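Pidgate Readers' Help Board
Old Books and Printing

Is a reprint of a privately printed book the same text as the first edition?
Posted by Villia, January 3, 2026

I have been asked by our library to prepare a catalog note for a privately printed history of a shipping family, issued under the imprint of the Andasar Press. We hold two copies. One states on the back of the title page that it is limited to 200 copies. The other carries no such statement, and its preface ends on page 13, where the numbered copy has a further leaf. The title page is identical in both. May I describe the second as a reprint, or must it be entered as a separate edition? I would also be grateful for advice on how to record the missing limitation statement.

Tripathi Book Services

An edition, in the ordinary sense, consists of all copies printed from substantially the same setting of type. If the type was kept and used again at a later date, the second copy belongs to a later printing of the same edition. If the text was set anew, it is a new edition, whatever the title page says.

We recommend comparing 2 or more full pages from the middle of each book, line by line. Look for broken letters that appear in both copies and for words divided differently at the ends of lines. A shared flaw is good evidence of the same type. The shorter preface should be recorded in a note — it does not settle the matter by itself, as a leaf may have been removed by a binder. Please examine the sewing at that point for a stub.
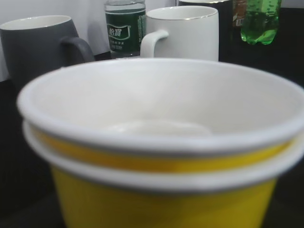

Where the limitation statement is absent, the note may read: "No statement of limitation in this copy." The number 200 should not be carried over from the other copy.

Shelfmark_Pidgate

Same title page means same edition in my view. Private presses often ran extra copies for the family and left the number off. I would enter both on one record and be done with it.

Villia

Thank you both. There is a stub after page 13. I shall compare the middle pages before the entry is made final.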